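Plate Handling Bench, Grasora Site: Safety Inspection Checklist with Comments
Inspected by: Simone Camargo
Accompanied by: Wellington Cordeiro (assay team), Higinio Espinoza (maintenance)
Date: 11 April 2022
Form revision: 14, which still asks whether pipettes are stored upright

Section A. The bench and what stands on it

A1. Work surface clear of mugs, phones and paperwork. PASS
Comment: First clean pass since November. The arms don't drink coffee, and the people who do have moved to the corridor.

A2. Plates set down inside the edges of the board. PASS
Comment: Two plates out, one dark and one white, both well inside. Wellington asked whether he could nudge one straight. He could not. Crooked is where the program expects it.
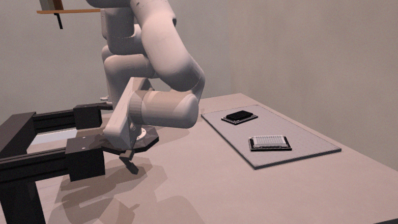
Item A2. Arms over the bench, both plates on the board.

A3. Arm mounts and flange bolts checked against the torque sheet. PASS
Comment: Higinio did these himself and signed the sheet in three places, one of which was meant for me.

A4. Reach area marked on the floor. FAIL
Comment: The tape is on order from Endex. Until it comes, the reach area is marked by Higinio saying "oi".

Section B. People

B1. Everyone on the rota has had the induction. PARTIAL
Comment: 11 of 14 done. The remaining three are on nights and have been sent the slides, all 179 of them. I'd be surprised if anyone has got past the history of Clinidico.

B2. Staff know how to stop the arms and have practised it. PASS
Comment: Everaldo Prado stopped them twice in the drill, then apologised to them. No action required. 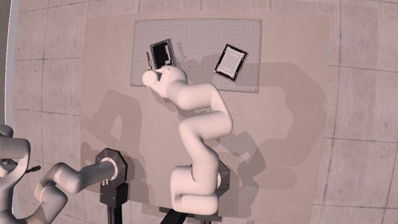
Can I reach in to straighten a plate if the arms are standing still?
Only after you have pressed stop and turned the key. An arm standing still may be waiting for its next step, and it won't check with you before starting.

B3. Hand and wrist complaints recorded since last inspection. PASS
Comment: None. Before the change this was the longest entry on the form. Wellington used to load plates for most of a shift and wore a support on his thumb. His new complaint is boredom, and there is no box for that, so I have put it here.

B4. Job descriptions match the work being done. FAIL
Comment: Four people are still down as "plate loader". They now write run lists, clear faults and explain to visitors that they haven't been replaced. Ketill Skov in personnel has promised new wording. He promised it last time too.

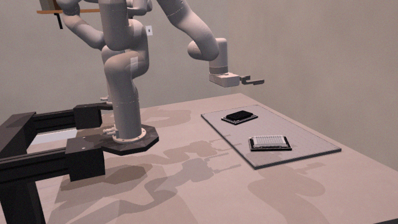
Section C. Running and faults

C1. Grippers checked for wear at the start of each shift. PASS
Comment: Log complete. One entry reads "fine, same as yesterday, same as me". Please stick to the tick box.

C2. Faults written up before the restart, not afterwards from memory. FAIL
Comment: Two restarts had no write-up. When loading was done by hand, a dropped plate was mentioned over lunch and that was the end of it. Now it wants a form, a code and a signature, and people resent the form more than the fault. I have some sympathy. Fill it in anyway. 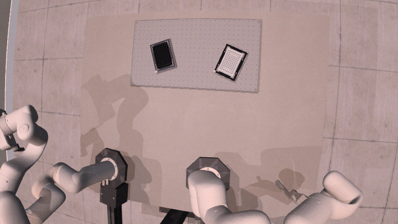 I've asked Vlachou, who look after the software, whether the fault code could fill itself in. They say it can, in the next version. If so, C2 should get easier and the night shift will have to find something else to be cross about.

C3. Service due before 2000 running hours. PASS
Comment: Booked. Higinio would like it known that he could do it himself. The contract would like it known that he can't.

C4. Manual loading can still be done if the arms are down. PARTIAL
Comment: The written method is sound, but the newest starters have never loaded a full run by hand. One practice run each before the next inspection. Wellington will teach it, and took the news rather cheerfully.

Actions
Floor tape, A4: Higinio
Inductions for nights, B1: Everaldo
Job descriptions, B4: Ketill, again
Fault write-ups, C2: all shifts
Practice runs, C4: Wellington

Signed: S. Camargo
Copy to be pinned by the door, over the old one.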